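Work and Automation, Unit 4
Handout for the session of October 16, 2024
Reading: the Folton case packet, first half

1. Where we left off

Last time we separated a job from a task. A job is what a person is hired for and paid to do. A task is one piece of it that can be described, timed and, sometimes, handed to a machine. Most arguments about automation go wrong because one side is talking about jobs and the other about tasks. Keep the two apart in your written answers.

This unit looks at one workplace, the Folton packing site run by Grotulside. The site packs small household goods for mail order. Before the change, a packing line had 12 people on it. It now has 10, plus a handling cell that picks up single items and sets them down where the next person can reach them. The two people who left the line were moved to a new role called demonstrator.

2. What a demonstrator does

A demonstrator holds a gripper by hand and does the handling task with it, over and over, at a table. The gripper records the movement. The recordings are later used to train the cell. Items are put out in different positions between runs so that the machine does not learn a single spot on the table.

At first the company described this as light work. In some ways it is. There is no lifting to speak of, and the pace is set by the demonstrator and not by the belt. The packet includes the work instruction in use since June, and you should read it closely. It asks for steady approaches, a full opening of the fingers before each grasp, and no correction by the other hand. 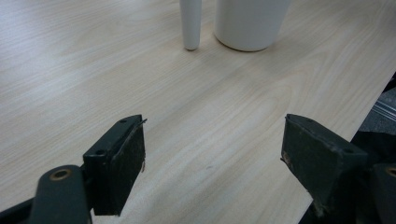

The last rule causes the most trouble. An experienced packer steadies an object with the free hand without thinking about it. On the line that is good practice. In a demonstration it spoils the run, and the run has to be thrown out. People who had been fast on the line were often slow as demonstrators for the first few weeks, and their records showed more rejected runs than those of new hires. Be ready to discuss what that does to a pay system built on experience.

3. Where the skill goes

Before the change, skill at Folton was mostly local. A packer knew which cartons split and which items tipped over if they were set down too quickly. New people picked this up by standing next to someone. None of it was written down, and the company did not pay for it separately.

Demonstration turns part of that knowledge into a record. The record can be copied, sent to the Bostby site, and used there by a cell that has never been near the Folton line. The person who made it is paid for the shift. Under the current agreement there is no further payment, whatever use is made of the recordings.

There are at least two ways to look at this. One is that it resembles writing a training manual, for which employees have never been paid by the reader. The other is that a manual still needs a worker to read it, and a recording may not. The packet has a short statement for each position. Neither one settles the question of what happens when the record is wrong or out of date and someone has to go back to the table.

4. The people who stayed on the line

It is easy to study the new role and forget the 10 people still packing. Three changes are reported in the packet.

The line is quieter and there is less talk. The cell takes up floor space between two stations, and people who used to work side by side now face a guard panel.

Breaks are more fixed. The cell is stopped and restarted by a lead, so the whole line stops with it. Some packers like the certainty. Others miss being able to trade five minutes with a neighbor.

The remaining tasks are the awkward ones. The cell gets the plain, rigid items, and people get the soft, tangled or badly wrapped ones. The target was first left at 900 items a shift for each station, the same as before, although the mix had become harder. It was lowered later, after complaints. We will come back to how that number was set in Unit 5.

5. The system supplier

The software side is called Nishad in the packet. For our purposes you need to know only that it scores each recorded run as accepted or rejected and that demonstrators see the score but not the reason. Supervisors see both. Consider who benefits from that arrangement, and whether it was a decision or a default setting that was left alone.

6. For next time

Finish the case packet, including the appendix on shift records.

Write one page on this question: should a rejected run count against the demonstrator? Use evidence from the packet and say which task you are discussing. Do not write about robots in general.

Bring a list of the tasks in a job you have held yourself. Mark the ones you learned from another person and the ones you learned from written instructions. We will use the lists in small groups, so leave off anything you would not want to share.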